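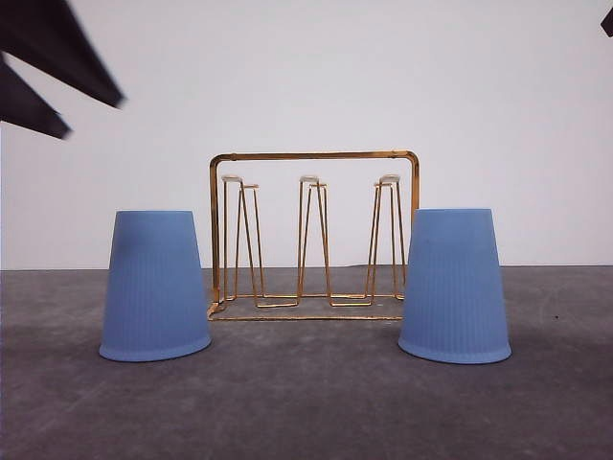 Two blue cups, one gold mug rack, and the gripper on its way in at our February open day.

About Stomance

Hi, and welcome! We're Stomance, a small robotics workshop in Pundstead, and I'm the one who answers the email, writes this page and sets out the mugs. We teach robot arms to do kitchen and pantry chores, and twice a year we open the doors and let people come watch.

I started the place after years of fixing packing machines at Ledesma, where I kept wondering why a machine that could seal boxes all night couldn't put a cup away. The first bench was in my garage (my car still hasn't forgiven me). Now we have a proper unit with heating, a kettle and a team of seven.

Our main project is called Buka. It's the software that decides where the fingers go, how hard they squeeze and when to let go. Mug racks are a favorite of ours. The pegs are thin, shiny wire is tricky for a camera to read, and an upside-down cup gives the arm a whole different shape to grab than one standing upright.

At the last open day we had 46 visitors, the youngest in a stroller, and we ran the cup and rack demo 39 times. Buka got the cup onto a peg in 37 of those. The other two got the biggest cheer of the afternoon, so I'm not too upset — though I did spend the next morning going through the logs.

If you come by, expect to stand pretty close. We'll show you the arm working, let you move the cups to a new spot between runs, and answer anything you like. Kids ask the best questions, and we've changed the demo more than once after one of them did. There's coffee, and usually a cake if somebody remembered.

School groups and clubs are welcome outside the open days too. Mornings from 10 are easiest for us, and a visit takes a little over an hour. Just drop us a note through the contact page and tell us how many of you there are, and if anyone needs step-free access we'll open the side door on Buka's end of the building.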